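Visit report: packing and travel goods sample rooms, Ilwood
Posted 18 Feb 2020

The visit was arranged through Stevgate, who handle our sourcing of travel accessories, and took up a morning and part of an afternoon. Umetti occupies the upper floor of a two-story brick building on the east side of Ilwood. Sfakianakis, a fabric converter that supplies part of the line, has the floor below. Parking is at the rear. Visitors sign in downstairs and are issued a paper badge and, for the cutting area only, closed shoes if they did not bring their own.

Kwadwo Zakaria met us at the stairs and ran the tour. Beca Gronow joined for the section on pouches and stayed through the discussion of closures. Both answered questions directly and said so when they did not have a figure to hand.

Cutting room

The cutting room has one long table with a measuring scale let into the edge and a rack of rolled goods along the inside wall. Woven polyester is laid up by hand in short stacks. Zakaria prefers short stacks for the small parts because the bottom layers drift on anything taller, and a drift of 2 millimeters is enough to spoil a window opening. Clear film is cut separately, one layer at a time, with paper between the sheets. It scuffs easily and is stored flat in a closed cabinet away from the windows.

Offcuts go into bins by material. Film offcuts were going back to the supplier until last year. They are now sold to a local firm that makes luggage tags. The bins were labeled and the labels matched the contents, which has not been the case everywhere we have been this winter.

Sewing

We saw four operators at work on a short run of shoe bags. Stitch length is set by pattern and written on a card clipped to each machine. The zipper tape is sewn in first on all pouch patterns and the side seams are closed afterward, with the ends of the tape caught in the seam. This leaves a small hard lump at each end of the zipper. Gronow described it as the strongest point of the pouch and also the one that draws the most complaints, as it can rub against whatever is packed next to it. A binding strip over the lump was tried and dropped on cost.

Thread is bonded nylon on anything with a strap and spun polyester on the rest. We asked whether a single thread could be used throughout. It could, but the nylon marks the lighter fabrics when tension is set high.

Pouches and closures

The pouch section was the reason for the visit and took up most of the time. Umetti makes window pouches in several sizes, all with a zipper along the top edge and a clear panel in front. The case for the window is simple: small items can be found without opening the pouch, and a bag checked at a counter does not have to be emptied to see what is in it. The case against is weight and stiffness. Clear plastic does not fold as readily as cloth, and a window that takes up most of the front face makes the pouch harder to press into the corner of a suitcase.

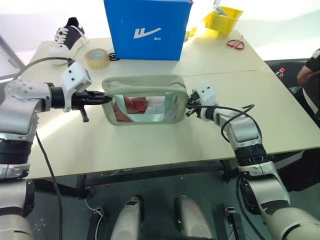 Fill matters more than we expected. A pouch packed with one soft item and nothing else tends to sag to one end when it is picked up, and the zipper takes a bend at the point where the contents stop. With two items side by side, the top edge stays closer to straight. Gronow recommends filling from both ends toward the middle and closing the zipper with the pouch lying flat. Crumpled items should be laid in loosely. Rolled tight, they push the window outward and strain the seam between film and fabric.

On straps, the current thinking at Umetti is that a front loop is worth its cost on the middle sizes only. On the smallest pouch it covers too much of the window. On the largest it encourages people to carry the full weight from a strap meant for pulling the pouch out of a bag. The loop is stitched down at both ends with a box stitch, and the pull test used in house is 4 kilograms held for one minute. We did not see this test carried out. The record sheets for January were on the bench and were complete.

Zippers are coil type. Metal was ruled out early, partly for weight and partly because it scratches the film when pouches are stacked. The puller is a plain cord on the basic line. A molded puller costs more and gave trouble in cold weather.

Color

The range runs to muted greens, grays and one sand shade, with strap colors chosen a step lighter or brighter than the body. Matching is done by eye under a daylight lamp. Sfakianakis holds a reference swatch for each shade and sends a cutting with every delivery. We compared two deliveries of the gray-green and could find no difference under the lamp and a slight one at the window. Zakaria considers this acceptable within a single carton and not acceptable within a single set. Sets are therefore cut from one roll.

Shoe bags

We spent less time here. The shoe bags are plain drawcord types with a flat base, sized for low canvas shoes and light trainers. Heavier footwear fits only in the large size. Our view is that the base seam should be moved up by the width of a finger, as it currently sits where the edge of the sole bears on it. Zakaria noted the comment. He was not convinced that the change would survive costing.

Packing and dispatch

Finished goods are packed flat, with a sheet of tissue over each window and the zippers closed. Cartons are single wall. We raised the matter of corner crush, which we saw on part of our last delivery, and were shown a revised layout with the pouches turned on edge in 6 rows. The revised carton carries the reference 646 on the short side. It is a little shallower than the old one and should stack better on a standard pallet, though we have yet to receive any.

Lead times were given verbally and are not repeated here. Stevgate will confirm them in writing.

Points to follow up

Samples of the middle size window pouch with and without the front loop, in the gray-green, to be sent to our office.
A film sample from each of the two current suppliers, for a fold test.
Written confirmation of the carton change and the date it takes effect.
A price for the molded puller at our usual quantity, for comparison only.
Care instructions. The present label says wipe clean and gives no advice on machine washing. Gronow believes a cool wash does no harm to the fabric but will not put it on a label until the film has been checked.

A second visit is penciled in for March, when the new cutting table should be in place. Anyone from the buying side who wants to come along should let me know early, as the stairs and the sample room will not take a large group. Lunch is not provided on site. There is a sandwich counter across the road that closes at two.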